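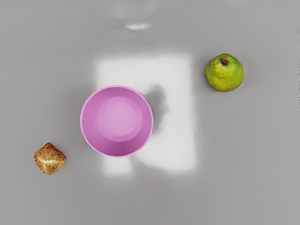
Figure 6 — Disposition initiale en simulation, vue de dessus : bol vide, fruit vert et petit pain, sans contact entre objets.

6. Préparation et validation d'une scène simulée

Cette section s'applique aux scènes de saisie et de dépose sur surface plane créées dans Tarkeo. Elle suppose que le poste est installé conformément à la section 4 et que le modèle du robot est déjà chargé. Les scènes de convoyage font l'objet de la section 8.

6.1 Conditions préalables

Avant toute modification, vérifier les points suivants :

— le projet est ouvert en mode Édition et le moteur physique est à l'arrêt ;
— l'unité de longueur est le millimètre pour l'ensemble des objets importés ;
— l'opérateur dispose du droit « Scènes » ; le droit « Lecture » ne permet pas l'enregistrement ;
— la bibliothèque d'objets est celle du site de Nurilville. Les objets de l'ancienne bibliothèque Alcaraz conservent une origine décalée et ne doivent pas être mélangés aux autres.

6.2 Placement des objets

1. Charger la surface de travail. Le modèle par défaut est gris uni, sans texture.

2. Placer en premier le récipient de dépose. Son ouverture doit être orientée vers le haut et son volume intérieur libre de tout objet.

3. Placer ensuite les objets à saisir, un par un. Dans la disposition de la figure 6, le fruit se trouve en haut à droite et le petit pain en bas à gauche, de part et d'autre du bol.

4. Contrôler l'écartement en vue de dessus. Aucun contour ne doit en recouvrir un autre. La distance minimale entre deux objets est fixée par le paramètre ECART_MIN du projet.

5. Vérifier l'orientation de chaque objet. Une rotation autour de l'axe vertical est admise pour les objets sans face de référence. Toute autre rotation doit être déclarée dans la fiche de scène.

6. Lancer la stabilisation pendant 3000 pas de calcul, bras en position de repli. Un objet qui se déplace encore à la fin de cette période est à repositionner.

Note — La stabilisation peut enfoncer légèrement un objet dans la surface lorsque son maillage de collision est plus grossier que son maillage visuel. Corriger le maillage de collision. Ne pas compenser en relevant l'objet à la main.

ATTENTION — Ne jamais lancer la stabilisation avec le bras sous asservissement. Le contrôleur interprète le mouvement des objets comme une perturbation et peut enregistrer des consignes hors limites, qui seront ensuite exportées avec la scène.

6.3 Éclairage et ombres

L'éclairage fait partie de la scène et doit être figé au même titre que les positions. Une tache claire aux bords diffus sur la surface, telle que celle qui s'étend derrière le bol, est admise sous réserve des contrôles ci-dessous.

1. Fixer la graine aléatoire de l'éclairage et la reporter dans la fiche de scène.

2. Afficher le masque de segmentation. Les ombres portées et les taches de lumière ne doivent appartenir à aucun objet. Le contrôle porte en particulier sur les ombres irrégulières situées en bordure du récipient, que la segmentation par seuil confond facilement avec une paroi.

3. Vérifier que le bord du récipient reste distinct de la surface sur tout son pourtour, y compris lorsqu'il traverse la limite entre zone claire et zone grise.

4. En cas d'échec au point 2 ou 3, réduire l'intensité de la source par paliers et recommencer le contrôle. Ne pas modifier la couleur des objets : elle est liée à leur identifiant en bibliothèque.

Note — Une variation d'éclairage volontaire, destinée à éprouver un module de perception, se déclare comme une variante. Elle ne remplace pas la scène de référence.

6.4 Règles de nommage et fiche de scène

Chaque scène porte un identifiant unique composé du préfixe du site, du numéro de scène et de l'indice de révision. Par exemple, NUR-741-B désigne la révision B de la scène 741. L'indice change à chaque modification de position, d'éclairage ou de maillage. Il ne change pas pour une correction de commentaire.

La fiche de scène comporte au minimum :

— la liste des objets avec leur identifiant de bibliothèque ;
— la pose de chaque objet après stabilisation ;
— le rôle de chaque objet (à saisir, récipient, obstacle) ;
— la graine d'éclairage ;
— la version de Tarkeo ;
— le nom du rédacteur et celui du vérificateur.

Le rédacteur et le vérificateur sont deux personnes distinctes. Les demandes de dérogation sont adressées à Kaan Çınar, responsable des scènes de référence chez Greleo.

6.5 Contrôle avant exécution

1. Recharger la scène depuis le serveur. Une scène encore en mémoire locale n'est pas recevable pour le contrôle.

2. Comparer les poses affichées à celles de la fiche. Tout écart supérieur à la tolérance du projet bloque la validation.

3. Exécuter la trajectoire à vide, pince ouverte, à la hauteur de dégagement. Aucun avertissement de collision ne doit apparaître.

4. Exécuter un cycle complet à vitesse réduite. Le cycle est accepté si chaque objet à saisir est déposé dans le récipient et si celui-ci n'a pas été déplacé.

5. Enregistrer le journal et passer la scène à l'état « Validée ».

Le code 804 signale une pose absente ou incomplète. Il survient le plus souvent après un changement de nom d'objet effectué en dehors de l'éditeur. Rouvrir la fiche, réaffecter l'identifiant, puis reprendre au point 1.

ATTENTION — La validation d'une scène simulée n'autorise pas l'exécution sur la cellule réelle. Les limites d'effort, la zone de protection et l'arrêt d'urgence sont vérifiés séparément, selon la section 9, en présence d'une personne habilitée.

6.6 Historique de la section

Révision d'août : ajout du contrôle des ombres en bordure de récipient (6.3, point 2), à la demande de Sibusiso Mahlangu. Suppression de la référence à l'export par lot — voir désormais l'annexe C.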